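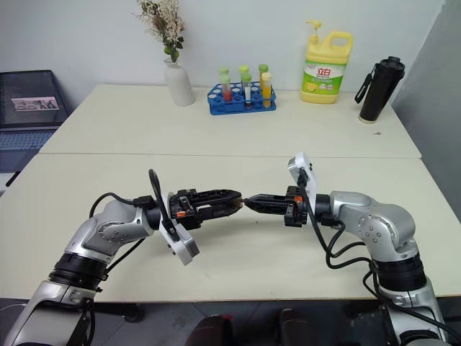 Frequently Asked Questions: Flekex Two-Arm Tabletop Kit

Last updated September 5, 2024

General

What is included in the kit?
Each Flekex kit contains two arms, two grippers, a camera bracket for each wrist, a controller, and a full set of cables. Tables, a host computer, and objects for handling are not included.

Who supplies the kit?
The kit is assembled and sold by Vornlow. Repairs and spare parts are handled by the Purves service office.

May one arm be purchased separately?
Yes. A second arm may be added at a later date. Customers who choose this option will need to repeat the paired calibration described in the setup guide.

Setup

What kind of table is required?
A flat, stable surface is required. The arms should face inward so that their grippers can meet over the middle of the work area. Two tables may be pushed together if they are the same height, but both arms should be fixed to the same one.

How should the cables be arranged?
Cables must be left with enough slack to form a loose loop at the wrist and along the arm. A cable pulled tight at full reach will wear at the connector. Damage of this kind is not covered by the warranty.

How long does installation take?
Most customers complete installation in some 22 hours of staff time, including calibration. On-site installation is available for a fee of $700.

Do the grippers need to touch during calibration?
No. The fingertips are brought close together at the center of the table and held there while the controller records the position. Contact may shift the reading, in which case the step must be repeated.

Operation

Can the kit handle liquids?
The arms may be used to move closed containers, such as capped tubes. They are not sealed against spills. Open liquids should be kept out of reach.

Which software is supported?
The kit is supplied with Climby, which controls both arms from a single computer. Customers may use their own software through the published interface. Support for such software is limited to connection problems.

Service and Warranty

What is the warranty period?
The warranty lasts 2 years from delivery. Gripper fingers are treated as wearing parts and are excluded.

When is maintenance due?
The joints should be inspected after every 1,000 hours of operation. Climby displays a notice when an inspection is due.

Can a kit be returned?
Unused kits may be returned in their original packing. Requests must be made in writing to the Purves service office before the kit is shipped.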